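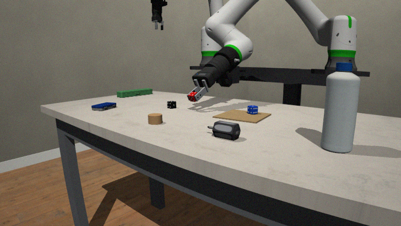 Rirton: the clutter gallery

20 November 2024
4 min read

Rirton is our attempt to answer a small question at great expense of electricity: does a grasping policy trained on tidy tables survive an untidy one? We took two policies, Finetti and Gatti, and set them loose in Jorkel, our in-house simulator, where nothing breaks and the overtime is free. The goal in each episode was to pick up the red die and hold it clear of the table. The rest of the clutter changed from layout to layout, and so did the lighting.

Jorkel built 171 layouts. Each policy got 20 attempts at each one, with small changes to the starting pose of the arm. A layout counted as solved if the die stayed in the fingers for 8 seconds after the lift. We picked that number in March after a long discussion, and have defended it ever since as if it came from physics.

The notes below go with the gallery, sorted by how much trouble each item caused.

The red die
Easy to see, easy to grip, and in the training set from the first day. If a policy couldn't manage this on a bare table we sent it home. Both managed.

The other dice
Same size in our object library, different color. Finetti ignored them. Gatti developed a fondness for the blue one that we couldn't train out of it, and in the worst layouts it would deliver blue with complete confidence. These are scored as failures, though the grasps were lovely.

The tan board
A thin flat board sounds harmless. A die standing on it is a little higher than a die standing on the table, and Gatti closed its fingers at table height regardless. Adding boards of mixed thickness to the training data fixed most of this. We should have had them in there from the start.

The bottle
Tall things were supposed to be the hard part. We wrote a whole section of the proposal on tall things. Both policies gave the bottle plenty of room, and the section is now two sentences long.

The motor
Dark, faceted, with a shaft sticking out of one end. The collision model for the shaft was wrong for the first 40 layouts, so we threw those results out and ran them again. The scores barely moved. The mood in the office did.

The wooden cylinder
It was meant as an easy distractor and it behaved like one. We have no findings about the cylinder and would like to thank it.

Shadows
The most expensive item in the gallery, and it doesn't weigh anything. When the shadow of the arm fell close to the target, Finetti slowed down and sometimes stopped altogether, as though waiting for the weather to clear. Changing the light direction during training helped. Turning shadows off helped more, but that option doesn't exist in the building we work in.

The second arm
Only one arm does the picking in these tests. The other is part of the setup, and the policies get its joint angles whether they want them or not. Removing those inputs made Finetti slightly better and Gatti slightly worse. We have three theories, two of which contradict each other.

What we can say so far: Finetti is the steadier of the two in clutter, and Gatti is quicker when it has the right die. None of this has been checked on hardware yet — the real table is next, and we expect it to have opinions.

Recent items
Jorkel: randomizing the lights without losing the afternoon
Finetti training notes, part two
Why Gatti likes blue (unresolved)
Collision models we regret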